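Repairing worktops: filling, sanding and the limits of both

Interview
05/11/2022
Filed under: Surfaces, Maintenance

The workshop at Mundent takes in worktops that other firms would skip. They come from school laboratories, print rooms, dental practices and now and then a domestic kitchen. The owner trained as a cabinet maker, moved into surface repair after a spell fitting laboratories, and prefers not to be named in trade articles. We spoke over a bench with a sheet of solid surface material clamped to it, half of it sanded.

The first question was which tops are worth repairing. The answer depends almost entirely on what lies under the first millimetre.

"If the colour goes all the way through, you have something to work with," the owner said. "You can take material off and find the same thing underneath. With a printed or laminated face you can't. Once you are through the face you are looking at brown paper or chipboard, and no amount of polishing brings it back."

Solid surface sheet, cast acrylic and compact board with a through-colour core are all accepted. Standard compact board, which has a dark core, is accepted for edge repairs only. Post-formed laminate is refused unless the customer wants a disguise and says so in writing.

Inspection starts with a wash. The workshop uses warm water and a neutral detergent, then a wipe with isopropyl alcohol, and leaves the top overnight. A good share of what customers report as scratching is metal transfer: soft metal rubbed off a tool, a pan or a fixing on to a harder face. It looks like damage and comes off with a mild abrasive cream.

"People sand it," the owner said. "They buy a block, they go at the grey mark, and they leave a dish in the surface that you can see from the door. The mark was sitting on top the whole time."

After washing, a lamp is laid almost flat on the surface and moved along each edge. Scratches that catch a fingernail are marked with a wax pencil. Those that don't are left for the general sanding.

The sanding sequence is short. For a matt finish the workshop begins at 180 grit only where there is a deep mark, then covers the whole top at 240 and 400 and finishes with a fine grey pad. For semi-gloss work it continues to 800 and 1000 with a little water. Every stage covers the full area, edge to edge, with 2 passes at right angles.

"The commonest fault in other people's repairs is stopping short at the back. They do the part they can reach. Then the light comes in at the window and there's a band along the wall where the old finish is."

I asked about machines. The workshop runs random orbital sanders on extraction, and has one older unit, a Rey, kept for edges. The owner had no strong view on makes. Pad condition was of more concern. A worn backing pad rocks, and rocking produces small curled scratches that only appear after the final grit, when all the work has to be done again.

Holes are a separate subject and took up much of our conversation. Wherever a top has been used as a base for equipment, it will have been drilled. The drilling is usually done in position, with a hand drill, by whoever was installing the item. Few of these holes are sealed. On a solid acrylic sheet that hardly matters. On a cored board, liquid enters and the core swells, raising a ring around the hole that can be felt before it can be seen.

"You can't sand the ring off," the owner said. "You would be thinning the face over a swollen core. Cut it out, or live with it."

The workshop's method for a small hole in solid sheet is to open it to a clean diameter, undercut it slightly, and fill it with a two-part adhesive tinted to match. The filler is left proud, allowed to cure fully and cut back with a sharp chisel before sanding. For larger holes a plug is turned from the same sheet. Matching from a different batch is risky, and the owner keeps offcuts from Nadus, a former supplier, on a rack labelled by year. 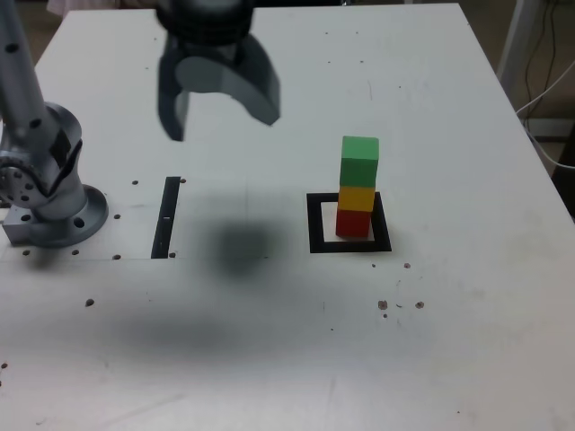 White is the hardest colour to fill. There are more whites in the rack than any other shade, and a plug that matches under the workshop lamps may look cream or blue in the customer's building. For a working bench the owner often advises against trying. A white top with small holes scattered over it, faint scuffs and grey smudges, and a metal mounting block bolted down near one edge would be quoted for cleaning and for sealing the holes, with the bolted fitting left where it is. Removing a fixing to refinish the area beneath adds a good deal of labour, and the next fixing rarely uses the same holes.

Customers who ask for invisible repairs are shown two sample boards, one filled with tinted adhesive and one with turned plugs. Both are viewed upright and flat. Around half then choose the cheaper option.

We turned to stains. Tea, ink and most marker pens respond to alcohol or a weak bleach solution, applied on a cloth and rinsed. Hair dye and some laboratory stains do not, and must be sanded out if they can be sanded out at all. Heat marks on acrylic sheet are permanent when the material has yellowed through.

For storage of tools above a bench the workshop uses Skadis boards, fixed to the wall and clear of the worktop. The owner's objection to bench-mounted racks is the same as the objection to drilling generally: each one leaves its pattern behind.

On prices the owner was guarded. Work is charged by the hour with a minimum of half a day, and travel is extra. Tops that can be removed and brought in are cheaper to treat, as there is no masking or dust control to set up on site. Bookings taken in October are being done now.

The last point concerned aftercare. The workshop recommends detergent, a soft cloth and a grey pad used dry once or twice a year on matt tops. It does not recommend sprays containing silicone, which make later adhesive repairs fail.

"If you've used one, say so when you ring," the owner said. "I will find out anyway, when the filler lifts."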